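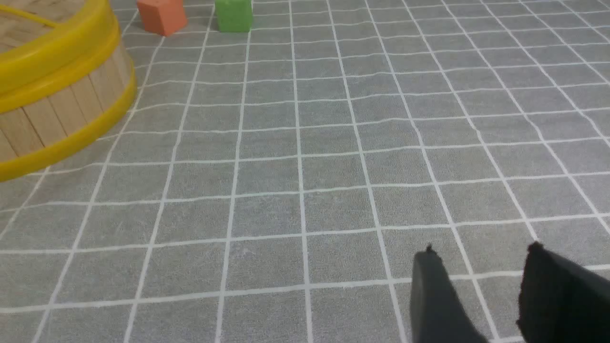
What did we hope to learn by opening the bench to the public? We wanted to find out which parts of a slow tabletop demonstration hold a visitor's attention, and whether the view from the gripper helps people follow what the arm is about to do.

### 4.2 The open day at Stavton

The open day was the second of two public sessions. The first, in June, was a small affair for families of the staff, and it taught us mostly that our talk was far too long. For Stavton we cut the talk to 8 minutes, moved the wrist view to a large screen beside the bench, and let people stand wherever they liked behind the rope. Sachiko Nagano ran the arm, and Eun-ji Choo did nearly all of the explaining, with a patience that the rest of us admired very much by the middle of the afternoon.

The layout was kept plain on purpose. A gray mat with a white grid covered the work surface, and the objects on it were of the sort a child might have at home: colored cubes, a round basket of light wooden slats with yellow bands, and a plastic container with a green lid (Figure 3). We had worried that such ordinary things would disappoint people who had come a long way to see a robot. They did not seem to mind at all, and several told us they liked being able to guess what was coming next.

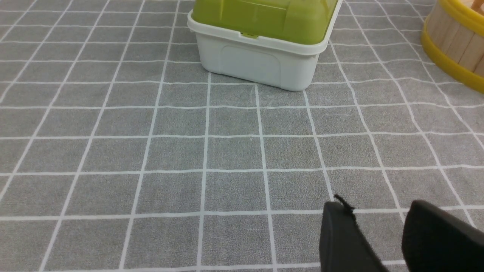
STAVTON, 6 August 2026

**Figure 3.** Wrist view of the bench, with the gripper open, the lidded container beyond it and the slatted wooden container at upper right.

The grid turned out to be more useful to visitors than to us. Seen from the wrist, its squares shrink quickly with distance, and people standing at the screen began to use them as a kind of ruler, telling one another how many squares the fingers still had to travel. Ye-ji Won, who was keeping the observation notes, had no column for this kind of talk and wrote it in the margins, and those margins have become the part of the record we return to most often.

Attendance for the day was 969, and 66 visitors kindly filled in the longer questionnaire at the door. We treat these answers with some care, as people who stop to fill in a form are likely to be the ones who enjoyed themselves. The comment we met most often was that the screen made the arm's pauses easier to sit through. A few visitors would have liked the opposite arrangement, with the screen turned off and more room near the rope, and Geum-ok Yang has suggested trying the two setups on alternate hours next time.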